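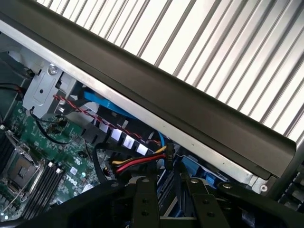 How long does one demonstration run take?

A full run takes almost 14 minutes with the arms at demonstration speed. Plan four runs for a normal open day and leave a pause between them, so that the operator can reset the parts and answer visitors.

6. Showing the cell to visitors

This section is for operators who present the Warkoro cell during a visit or an open day. It assumes that installation and calibration are finished and that both arms have been homed. If you have moved the table after calibration, go back to section 4 first.

6.1 Before the visitors arrive

1. Switch on the controller and wait until the start screen of Luler is shown.
2. Choose the profile "Demonstration". The normal production profile must not be used while guests are in the room.
3. Lay the computer case on its side on the table, with the side panel removed and the open side up. Push it by hand against the stops.
4. Check that all loose cables inside the case are clear of the sockets. A cable that lies across a slot will stop the run.
5. Put the parts in the gray fixture. Each pocket takes one kind of part only, and the part must sit flat or stand straight in it.
6. Do one complete run without guests.

Note: The profile is saved per user. If your colleague logs in after you, the profile has to be chosen again.

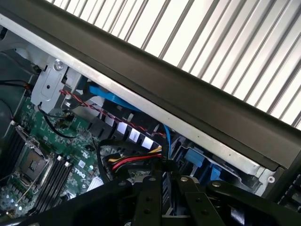
7. When the test run is finished, open the wrist camera view and compare it with the reference view saved by Luler. Small differences in the light are normal. If the case looks turned compared to the reference, repeat step 3.
8. Place the floor barrier. The distance to the table is 2 meters on all open sides.

Caution: The barrier does not stop the arms. During the whole demonstration one person must stay within reach of the emergency stop, and this person should not be the one who is talking to the group.

6.2 During the demonstration

1. Ask the visitors to stand behind the barrier and to keep bags and coats off the table rails.
2. Say in one or two sentences what the cell does: the arms handle computer parts between the fixture and the open case.
3. Press Start. The arms wait 3 seconds before the first motion – please announce this, otherwise people think that the start has failed.
4. Use the Hold button when somebody wants to look longer at one position. The gripper stays closed during Hold and the part is not released.

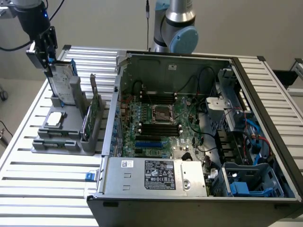 Marlies Lüthi recommends using Hold at the fixture and not over the case. At our open day in February, she wrote afterwards, most of her visitors wanted to know how the gripper finds the part, and this is much easier to explain where the parts stand separately.

5. Press Continue to go on. If Hold was active for a long time, the software asks for a confirmation on the screen.

Caution: Never take a part out of the gripper by hand, also not during Hold. Use the function "Release to fixture" in the Tools menu. 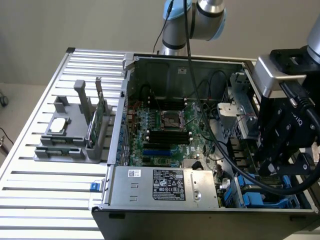
6. At the end of the run both arms go back to the parking position. Wait for the green message on the screen before you let anyone come closer.

6.3 If something goes wrong

The arm stops above the case: Read the message aloud to yourself before you confirm it. In most cases a cable has moved. Press Hold, park the arms from the menu, move the cable and start again from the beginning.

A part is not found: Check that it sits correctly in its pocket. Reflections from the table can also disturb the camera – close the blinds or switch off the lamp nearest to the cell.

The screen stays gray after Start: Log out and log in again, then repeat step 2 of section 6.1.

6.4 After the last group

Park the arms, switch the profile back to "Production" and write the number of runs in the log book. Parts which were used for demonstrations go into their own box and are not returned to stock.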